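Monday

Up at 5:40 because the heat had clicked off again. Reset the boiler, made coffee, and sat in the kitchen with my coat on until the radiators started knocking. Eighteen degrees outside and still dark when I left.

The bus to Skarkham was late and full. I stood the whole way next to a man with a Christmas tree in a net. Got to the library just after nine and Ailbhe had already pulled the parish boxes for me, so I didn't lose any time. She says they close at noon on the 23rd and don't open again until January, which gives me less time than I thought. I need to finish the Kalinowski side before then or it will sit for another month.

Spent the morning on the burial register. The handwriting changes halfway through and the second clerk is much worse than the first. He writes his sevens like ones. I found Great-grandfather's brother at entry 343, which is where Aniela said he would be, but the age is wrong. She has him at 61 and the register says 54. If the register is right he can't be the boy on the ship's list and I have to throw out two pages of notes. I copied the line exactly and will ask her before I do anything.

Lunch was a cheese sandwich from home and an apple. Ate it on the bench in the lobby. The new carpet there smells like glue.

In the afternoon I went through the newspaper reels. Nothing for the first hour and a half except hog prices and a long argument about a bridge. Then a short notice about a fire at the Trirnstead mill, with the names of the men who were hurt. One is a Żak. No first name. Grandma always said her uncle lost the use of a hand "at the mill" but never said which mill, and there were several. I printed it. Prints have gone up to 25 cents.

Called Aniela from the bus stop. She didn't pick up. Left a message with the entry number and the age.

Home by 4:30. Mail was the water bill, a card from Tarmo Pärn and his wife, and the property tax notice. The water bill is $28.66, lower than last time, so fixing the toilet did some good. Tarmo's card says they are staying put for the holidays this year. I should send them one. I have six cards left and nine people on the list.

Kacper came for supper. I made the bean soup and he had two bowls and most of the bread. He has his last exam on Thursday and doesn't seem worried.

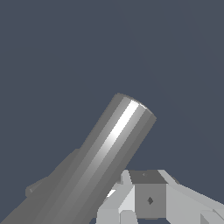
Gray cylinder.

He also looked at my laptop and said I have 300 tabs open, and that this is why it's slow. I had him leave them alone. Half of those are census pages and I'd never find them again. He did move my photos onto the outside drive, so that's one thing done.

After he left I washed up and wrote out the family chart again on the back of the old calendar, with the mill fire added in pencil. The Żak line now goes back four generations with one gap. The Kalinowski line has more names and less proof. Aleksandra Krajewska, from the Wednesday group, offered to read the Polish letters for me and I keep forgetting to copy them for her. I put them by the door with my gloves on top.

Aniela called back at 8:15. She got the 61 from her mother's prayer book, where somebody wrote it in ink, and she doesn't know who. She's going to look at it again tomorrow with the magnifier. She thinks the clerk made the mistake. I'm leaning toward the register but didn't push it. We talked about her knee for a while. The surgery is set for February and her daughter is driving up.

Snow forecast for overnight. Brought the shovel in from the garage and put it on the back porch. Boiler still running as of ten o'clock. To bed.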